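What Happens to Old Office Computers in Bedgate?
Final report, second-year Community and Environment project
Kai Kröger
Supervisor: Birgit Albers

How I came to this topic

My grandmother's spare room has a wardrobe in it, and at the bottom of the wardrobe there is a desktop computer that stopped being used when I was in grade four. I have asked her several times why she keeps it and the answer is always that it might have something on it. When Birgit asked us in our first tutorial to choose a waste problem close to home, I thought of that wardrobe straight away, and then I started wondering how many wardrobes and back offices in Bedgate were in the same state. I never did find out about the wardrobes (people are shy about them!), but the back offices turned out to be much more willing to talk.

What I did

I wrote to small workplaces in the Bedgate area, such as dental clinics, accountants, two real estate offices and a very friendly carpet warehouse, and asked whether they would fill in a short survey. In the end 40 of them did. I asked how many desktop computers they had in storage, how long they had been there, and what was stopping them from letting go of them. Between them they reported 353 machines sitting unused, which was far more than I had guessed when I wrote my proposal. I also did four longer interviews, including one at Hosteck, a repair and resale shop that takes in office equipment, and one with the manager at Ziner, the scrap metal yard on the river road.

What people told me

The reason given most often was data. Nearly every office manager worried that client records were still on the drive, and very few of them felt sure that deleting the files would be enough. The second reason was simple tiredness. It is a job that belongs to whoever has a spare afternoon, and in a small clinic there isn't one. Cost came a long way behind, though the carpet warehouse had once been quoted 2000 dollars for a pickup and had understandably gone off the idea.

At Hosteck they explained that a complete tower is worth a good deal more to them than a stripped one, and that owners who keep the drive and hand over the rest are still very welcome. At Ziner the computers are weighed along with everything else, and the manager was quite open about how little he earns from them. 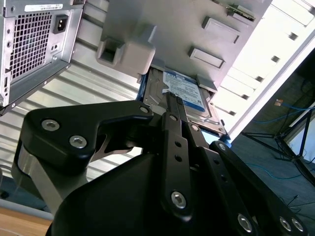
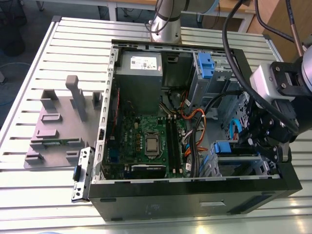
Parts inside a desktop tower: the power supply, green motherboard and memory slots.
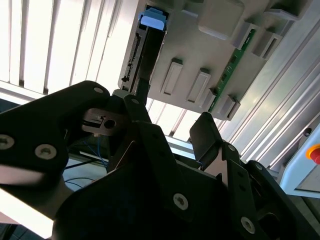
Can an office keep its hard drive and still recycle the rest of the computer?
Both places I visited will take a tower without its drive. The resale shop pays less for it, and the scrap yard pays by weight either way, so an office that is nervous about its records can hold on to the drive and let the rest go.

The Valcárcel model

Birgit suggested I read up on the Valcárcel collection program, in which offices book one shared pickup in June, just before the end of the financial year, and each gets a signed receipt for every drive handed over. I liked this very much, partly for the receipt. Several of the people I surveyed said they would be happy to part with their computers tomorrow if they had a piece of paper to put in the file afterwards. It also takes care of the spare afternoon problem, as the neighbours on one street can share the labour of carrying things down the stairs.

I drew up a rough version for Bedgate and showed it to three of my interviewees. Hosteck was keen but asked who would store the towers overnight, and I'm afraid I hadn't thought about that at all. The laneway behind the library might do, if the council agreed.

Limits of the project

My sample leans towards offices that answer emails, and those may well be the organised ones. I counted desktops only and left out laptops and printers, although I heard a great deal about printers. I would also have liked to include the high school, but its permission form came back after my survey had closed.

Thanks

I'm very grateful to Birgit for reading three drafts of the survey and talking me out of the question with eleven parts, and to everyone who went and looked in their storage cupboard on my behalf. My grandmother's computer is still in the wardrobe, and she has asked me to bring a screwdriver next time I visit.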